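Reading time: 2 min

From: Bernadette Lindgren
To: Sultville equipment list
Subject: Re: gripper budget, second try

Despina Xenos wrote:
> Can we please settle the end effector question before the June
> order goes in? I have one line in the spreadsheet that says
> "hands, misc." and I am not sending that upstairs.
>
> What I need: how many units, which supplier, what we keep as
> spares, and whether dishware stays in the task list. If dishware
> goes, we can buy the cheap fingers and all go home early.

Dishware stays. I know, I know. I was hoping to go home early too.

The trouble with the cheap fingers is that they were designed by someone who thinks the world is made of boxes. Give them a box and they are magnificent. Give them a plate and you get a very expensive way of pushing a plate around a table. The Kullix quote is for 3290 a unit with the wide pads included, and I'd rather pay that once than pay less and then spend the fall shimming things with tape, as we did with the last lot.

Plates on edge are what I want the money judged against. The grip needs to sit low and hold the rim without pinching, and whatever we buy has to cope when there's a second plate right behind the first one.
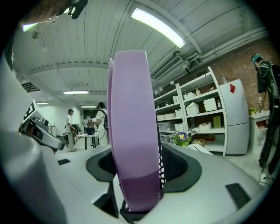
Despina would still like to see the Spanos option priced properly, on the grounds that pads wear out and a hand that costs less up front might leave room for a drawer full of replacements. Fair. Spanos wants 387 for a set of pads and sells them only as a set, so the drawer gets pricey fast. Kullix sells singles. Neither of them will tell me in writing how long a pad lasts, and both got vague in exactly the same tone of voice when I asked on the phone.

So, for the spreadsheet:

Units: 2 from Kullix, wide pads, no case. The case is a foam-lined box with a logo on it and we own boxes.

Spares: 15 single pads, same order, so we only pay shipping once.

Markers: we print our own. Please delete the line for "fiducial kit (premium)". I don't know who added it but I have suspicions.

Mounts: waiting on Totunness. They promised a drawing, then a better drawing, and so far I have neither. Leave the row in with a question mark. If the mounts turn out to need an adapter plate, that's a separate line, and I'll come back to the list and grovel.

Service contract: no. I read it. It covers everything except use.

One thing I'd like other people's opinions on is lead time. Kullix says six weeks, which in my experience means eight and an apology. If anyone has ordered from them lately, tell me what you got and when. I can hold the order until 4 p.m. tomorrow and then I'm pressing the button – Despina has asked me to stop saying "soon".

Bernadette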